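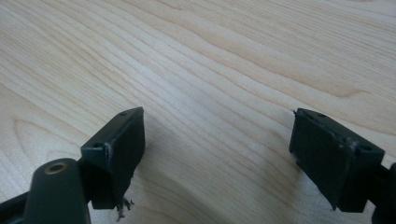
Unit 4: Reading a Bond Quote
Instructor: Sowmya Panicker

Last week covered how companies raise money by selling shares. This unit is on borrowing.

Terms
Face value: the amount the issuer repays at the end. In this course it is always $1000.
Coupon: the yearly interest, set when the bond is issued.
Maturity: the date the face value is repaid.
Price: quoted per 100 of face value. A quote of 104 means you pay $1040.

Worked case: Borgate
Borgate, a freight company, has a bond with a coupon of $50 a year. The quote is 104. The current yield is the coupon divided by the price paid, so 50 / 1040, or 4.81 percent. A buyer who paid face value gets 5 percent.

Coupons are usually paid twice a year, so the Borgate holder receives two payments of $25. A buyer between payment dates also owes the seller accrued interest. We leave that out until Unit 5.

Price and yield move in opposite directions. If Borgate's bond fell to 96, the coupon would still be $50 and the current yield would rise to 5.21 percent.

Current yield ignores the $40 lost when a bond bought at 104 is repaid at 100. Yield to maturity includes it. See the reading by Natanael Meireles, page 26.

For Friday
Find the current yield on the Fagundes bond (coupon $50, quote 98) and the Prendport bond (coupon $26, quote 89). Show your division. Round to two decimal places.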